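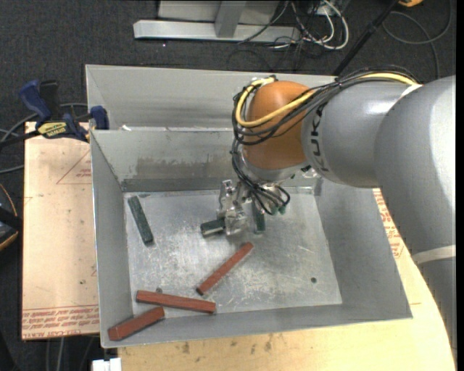 Preparar una cubeta de chapa para bloques sueltos

12 veces compartido
5 comentarios

El procedimiento sirve para cualquier cubeta de chapa gris de fondo plano donde se guarden bloques alargados de dos colores, verde oscuro y marrón rojizo en nuestro caso. En el taller Gonell se repite cada vez que llega material nuevo.

1. Asentar la cubeta

Colocarla sobre tablas, nunca directamente en el suelo. Comprobar con un nivel los dos ejes. Si balancea, calzar por debajo de la tabla - no entre la tabla y la chapa.

2. Limpiar el fondo

Retirar polvo y astillas con un cepillo de cerda dura. Pasar después un paño con desengrasante Siveck y dejar secar 30 minutos. Repasar las esquinas, donde se acumula la suciedad.

3. Revisar los bloques

Apartar los que tengan rebabas o grietas. Una cara moteada o gastada es admisible. Las aristas levantadas se rebajan con lija de grano 2000.

4. Repartir

Depositar los bloques a mano, sin volcarlos desde la caja. Mezclar los dos colores y variar la orientación: en diagonal, tumbados, alguno de pie. Conviene no apilar y dejar fondo visible entre piezas. Un bloque pegado a la pared cuesta más de sujetar; separarlo 2 cm si se va a retirar el primero.

5. Anotar

Registrar en la hoja el color y el estado de cada bloque. Tien-fu Cheng usa una columna aparte para los lijados, y así la plantilla Montes no necesita cambios.

Actualizado en febrero por Xiuying Kong: se corrige el grano de la lija en el paso 3.

Me gusta (30)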